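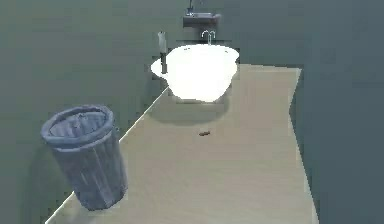 13/06/2019

Bathroom set all day on the Stamico job. Before lunch I drove the simulated arm by hand and saved 66 runs for the learner. Threw out nine where I steered badly. Kideria wants 1000 good ones before training starts, and I don't see that happening this month.

The trash can is still the easy part. Small things lying flat take me three or four tries, and I don't know if the slow runs help or hurt. I kept them in and tagged them "slow."

Moved on to the tub side after lunch. White tub against a gray-green wall, so at least the rim is easy to find. The candle behind it is on a thin holder and I went wide of it every time. I should do some closer passes so the learner doesn't copy my habit. 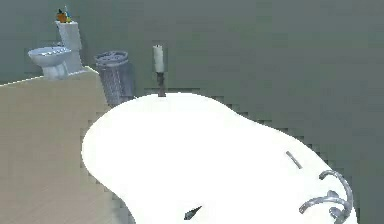
Tomorrow

Rerun the bad nine. Ask Plandmont about the file names.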